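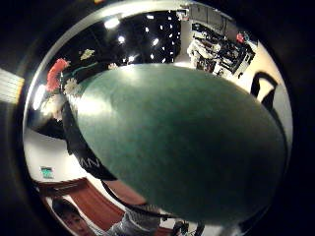

Jastgate Community Workrooms
Interim progress report to the Macapagal Fund
February 13, 2023

Grant purpose: artificial flower arranging and prop storage, Flimance Room

1. Summary

The grant supports the purchase of reusable display materials and the fitting out of one room in which arrangements can be made, stored and lent to local groups. Work is on schedule. Purchasing is complete, the arranging sessions have begun, and the storage work is partly finished.

2. Materials

The stock now includes artificial flowers in red, white and cream, among them ruffled blooms and daisy types, together with green stems sold separately. Vessels were bought in dark colors, mainly green, after the first trial arrangements in clear glass showed too much of the stems. Total spending on materials to date is $1,282, which is within the approved budget line. Two orders placed with Flanex arrived short and were made good the following month at no charge.

3. Sessions

Sixteen sessions have been held. Attendance has varied, with 17 people at the largest and four at the smallest. Participants work on a single arrangement at a time and return unused stems to the stock at the end. Over 40 arrangements have been lent out, chiefly for reception desks and dining rooms. Three came back with damaged petals and have been taken apart for reuse.

4. Room and storage

The white shelving is in use but remains crowded. Boxes, cables and dark equipment share the shelves, and this slows setting up. We propose to move the equipment to the storeroom on the lower floor and to label the shelves by flower color and stem length. Glare from the ceiling lights was raised by several participants, and a quotation for diffusers has been requested.

5. Variance from plan

The loan register was to have been online by now. It is still kept on paper. The delay has no cost to the grant.

6. Next period

Storage work and the loan register will be completed by June. A second set of vessels will be ordered if funds allow, and the Fund's approval will be sought before any amount is moved between budget lines. Receipts for all purchases are held at the Jastgate office and are available on request.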